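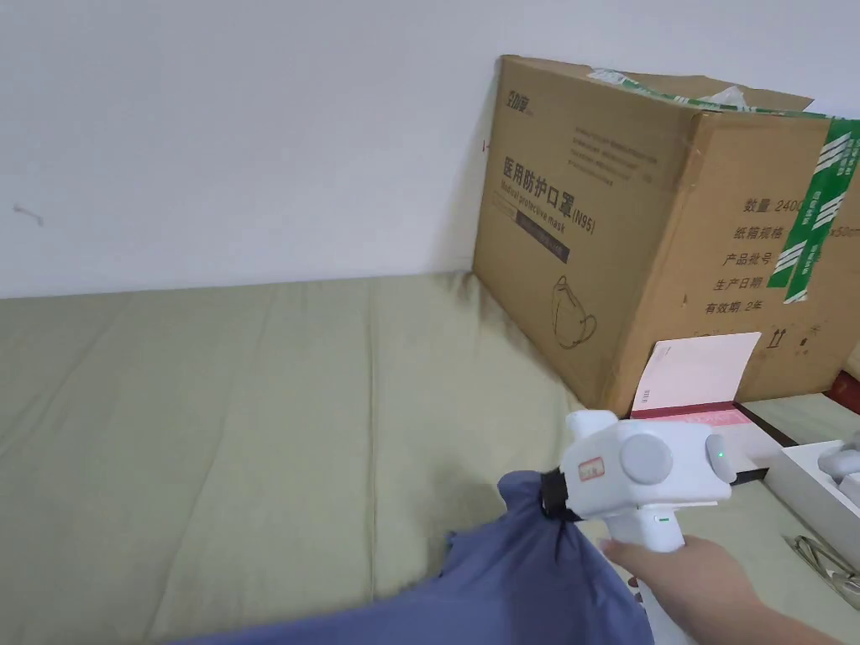

To: Tarkville Residence List
From: Irnex Housing Office
Subject: Re: Room clearance before the December turnover

Residents on the Bellamy side are asked to have beds clear by Friday at 7. Boxes may go to the Mosau storeroom, up to 40 per floor.

> Our floor would like to know whether the fitted sheet
> must come off, and whether cartons may stay on the bed
> until collection.

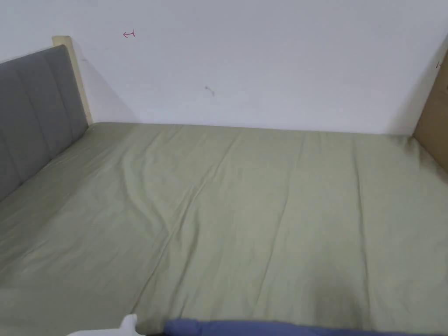
Fitted sheets remain on the mattress. Staff will change them after the inspection. A sage green sheet with a long wrinkle across it, on a bed with a gray channeled headboard, is acceptable as it stands and need not be ironed.

Page last changed: December
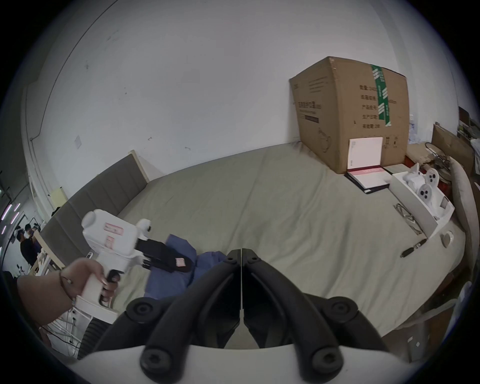
Cartons may stay on the bed until collection, provided the flaps are taped. A large brown box should stand against the wall, with booklets and folders packed last. Loose cloths and cables are to be bagged separately.

Irnex Housing Office, Tarkville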